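4.2 Changes in task allocation at the Poltudby site

Before the arm was introduced, kitchen support at Poltudby was organized as a single job. Each worker cleared, sorted, washed and restocked, and moved between these tasks as the shift required. After introduction, clearing and sorting at the prep tables passed to the arm, and the remaining work was divided between two roles, which the site calls "loading" and "follow-up." Staff in the follow-up role handle items the arm has left or set down in the wrong place.

The log covers 544 clearing cycles over 9 weeks. We coded each cycle for who started it, who ended it, and whether a worker stepped in. Workers described stepping in as the most tiring part of the new arrangement – more so than the lifting it replaced – as it required them to watch a process they did not control. Similar complaints were recorded in the Fomell pilot, although shifts there were shorter and the arm was shared between two teams.

Training was brief. Eifion Bellis, the shift lead, wrote a one-page sheet on stopping and restarting the arm, and this sheet was in daily use by December. It gave no guidance on how to arrange items before a cycle. Workers developed their own rules, such as keeping sponges away from dishes and leaving space on one side of any bowl. These rules were passed on by word of mouth and differed between morning and evening shifts.

Figure 3 shows the kind of mixed table on which the rules were applied. Dishes and cleaning items share one surface, and the arm must approach a shallow bowl by its rim.

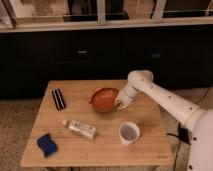 Figure 3. Arm with gripper at the right rim of an orange bowl. A cup, a bottle on its side and a blue sponge are also on the table.

Bottles lying on their sides were treated differently by the two shifts. Morning staff stood them up before starting a cycle; evening staff left them and corrected the result afterward. Neither practice appears in the written procedure, and the time spent on it was not counted as work in the site's own reports. We return to this unrecorded labor in Section 5.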